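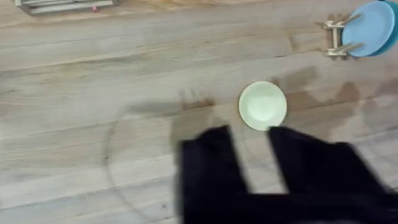 Side plate

A side plate is a small, shallow dish used to hold bread, a pastry, fruit, or a portion of food served apart from the main course. It is among the smaller pieces of flat tableware and is usually round, with a low rim that keeps crumbs and light sauces from reaching the table. The terms bread plate, tea plate, and dessert plate are used for similar pieces, and the boundaries between them differ from one maker to another.

Form

Most side plates consist of a flat or slightly sunken center, called the well, and a raised edge. On coupe plates the surface curves up gently to the edge without a separate border. On rimmed plates a distinct band surrounds the well. A foot ring on the underside lifts the plate a little from the table and gives it a stable base.

Small plates are often deeper in proportion to their width than dinner plates. Very shallow forms stack closely and take up little cupboard space, while those with a higher rim are better suited to moist foods such as cut fruit.

Materials and color

Side plates are made of earthenware, stoneware, porcelain, glass, metal, wood, and plastic. Ceramic plates are normally glazed, as an unglazed surface may absorb grease and stain. A glossy glaze reflects light strongly, so that a pale plate can look nearly white at its center when lit from overhead. Matte glazes hide reflections but tend to show marks left by knives.

Light colors have long been common. Pale green, including the shade sold as mint, is used both for complete services and for single pieces meant to be mixed with white ware. The color stands out softly against light wood and is often chosen for tables set without a cloth. Clear glass plates and lids, by contrast, take on the color of whatever lies beneath them, and their rims may be hard to see on a pale surface.

Placement

In a formal Western setting, the side plate stands to the left of the dinner plate, above or beside the forks. A butter knife may be laid across it. At informal meals it is placed wherever there is room, and at tea it is commonly set directly in front of the guest.

Use on bare wood

Plates set on bare wooden boards need little preparation, though the wood itself calls for some care. An unglazed foot ring can scratch a soft or lightly finished surface if the plate is pushed along it. Lifting the plate prevents this. Brushed and matte finishes show fine scratches less readily than polished ones, and boards with visible grain and knots disguise small marks well. Water left beneath a plate may leave a ring -- the usual remedy is to wipe the boards soon after clearing.

Regional production

The Vustanbridge potteries produced small plates for household use and sold them singly as well as in sets. The Farero works in the same district became known for a light green glaze applied to coupe forms. Its pattern book lists 618 designs, many of them variations in rim height or shade. A kiln load of side plates at Farero was recorded as 2,000 pieces, packed for sale in bundles of 100.

The Athumani collection at Rundalora holds plates from both sources. They are displayed by glaze color, with the undersides of selected pieces turned toward the visitor so that the maker's marks can be read. The display is changed each May.

Care and storage

Glazed side plates may be washed by hand or, where the maker allows, by machine. Metal scouring pads dull a glossy surface and should be avoided. Plates with a raised foot ring are best stacked with a layer of cloth or paper between them -- the ring of one plate otherwise rests on the glaze of the next. Chipped plates are generally withdrawn from table use and kept for other purposes, such as standing under flowerpots.

See also: Bread plate; Coupe plate; Saucer; Table setting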